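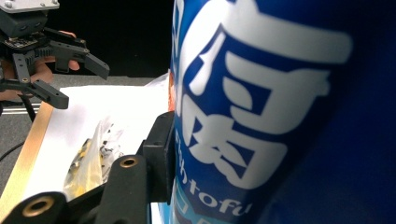 The blue package marked "tofu", with its big white character.

Late June, after supper

The last bus from Pridham pulled into the school lot a little before six this evening, and I'm still hearing the singing. I told myself I'd go straight to bed but I know I won't sleep until I've put some of this down, so I've made a pot of tea and kicked off my shoes and here I am at the kitchen table with the window open.

We had 82 kids on the risers today. I've been teaching music at Cuvmont Elementary long enough to have taken a choir to the county song day many times over, but we've never brought that many, and there were moments in the spring when I wondered what on earth I had signed up for. Second graders next to fifth graders, some who sing like little bells and some who mostly shout (bless them), and all of them in the green shirts the parents had dyed for us. The greens didn't match. There was mint and there was moss and there was one that was closer to turquoise, and from the back of the hall it looked like a hillside.

We left at 8 this morning. I'd asked everybody to be in the lot early and nearly everybody was, apart from one family who came flying around the corner with a lunch bag hanging out of the car window. Two buses, and a song going on each of them before we'd even passed the gas station — different songs, of course, so whenever we stopped at a light you could hear both at once through the open windows. The driver on mine hummed along by the end. I think she'd picked up the alto line.

The hall at Pridham is bigger than I remembered and the sound goes up into the roof and takes its time coming back down. We had ten minutes to rehearse in there and I spent most of it saying "wait for me, wait for me," because they kept hearing the echo and speeding up to get away from it. My stomach was in knots all through the Sketus school's turn, who went on right before us and were very good, with a drum and two recorders and a round in four parts. I saw our third graders' faces while they listened. I was afraid they'd be scared and instead they were swaying!

We sang 3 songs. The first was a bit wobbly, the way first songs are, and I took the second one too slow, my own fault, I was so worried about rushing that I nearly put us all to sleep. But the river song — oh, the river song. We've been working on that one since the snow was on the ground, and I've heard it go wrong in every way a song can go wrong. Today they came in together on the second verse, soft as I'd asked, and then opened up on the chorus and I forgot to cue the low voices. They came in anyway. They were watching each other. I had to blink a good deal to see the last page.

Lunch was on the grass behind the hall, with sandwiches and orange slices and one lost sneaker, found later under the bus seat. A few of our girls taught the hand claps from the river song to the Sketus kids, and by the time I called everybody to line up there was a big mixed circle of them and I hated to break it up.

I want to remember the ride home too, how quiet it got past the reservoir, half of them asleep on each other's shoulders and the rest whispering. Somebody near the back started the river song again, very low, and a few joined in and then let it drop.

Tomorrow I have to return the folding stands and wash the spare shirts, and I promised the fifth graders we'd listen to the recording before the bell. My throat is scratchy. The tea's gone cold and I'm going to bed.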